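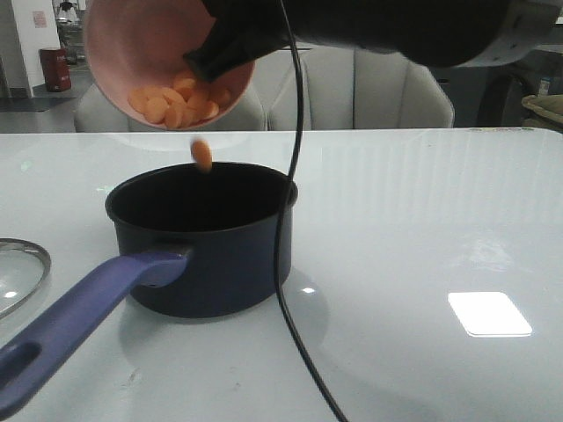

Carrot coins going from the pink bowl into the navy saucepan. Lid at far left.

Carrots, Cut and Cooked: Gallery
By Nia Rees
May 7, 2020

This page covers the carrot stage of the Skerkport soup notes. The cut is a flat coin, straight across the root, with the ends discarded. Coins cook more evenly than wedges and are easier to test with a fork. The variety used through the winter was Unda, bought in January and kept in damp sand. Older roots have a firm core and need a longer simmer.

Notes on the picture:

Bowl. Pale pink, tilted by the rim so the slices slide to the low edge and go over the lip. Pour from just above the pot. A higher pour splashes if there is already stock in it.

Saucepan. Dark navy outside, nearly black inside, with straight, deep sides and a rounded rim. The sides suit a simmer, where a shallow pan loses too much liquid. The long purple-blue handle is plastic, so this pan stays on the stovetop and does not go in the oven. There is a hanging hole near the end of it.

Lid. Round glass with a metal rim. Leave it off while adding the carrots, then cover and simmer on low for 30 minutes. Do not lift it during the first half.

Tabletop. Glossy white. Carrot juice will stain a surface like this if left overnight. Wipe with warm water and a drop of dish soap, then dry.

Batch size for the Craddock version of the recipe is 2,000 grams of finished soup. Salt goes in at the end. The Grisance version uses the same cut but adds the carrots after the onions have softened, and it is blended before serving.

49 shares | 29 comments

Related
Storing root vegetables in sand
Grisance onion soup, second test
Cleaning a dark-lined saucepan
Skerkport soup notes: stock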